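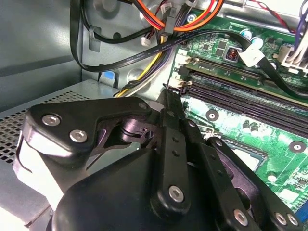
Thermal paste is a filler. Two machined metal faces look flat but touch only at their high spots, and the gaps hold air, a poor conductor of heat. Paste displaces the air. It conducts far worse than copper, so the layer should be as thin as the surfaces allow.

Most office desktops leave the factory with a silicone compound. Over years of heating and cooling it migrates toward the edges — the trade calls this pump-out — and the center runs short.
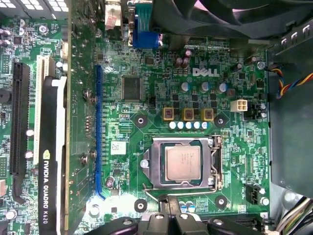 A processor in its socket on a Dell board, with the load plate clamped down.

The Hopkin refurbishing shop in Plimcombe logged 908 desktops through May. Its routine is plain: wipe with isopropyl alcohol, apply one small dot, tighten the cooler screws in a cross pattern, then run at full load. Machines that still throttle after 5 minutes go back to the bench.

Spreading by hand is optional. Mounting pressure does the work on a small, square heat spreader, and a card or spatula tends to trap bubbles.

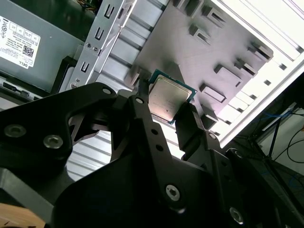
Desktop processor out of its socket, metal heat spreader showing.

Leftover compound keeps best capped, upright and at room temperature.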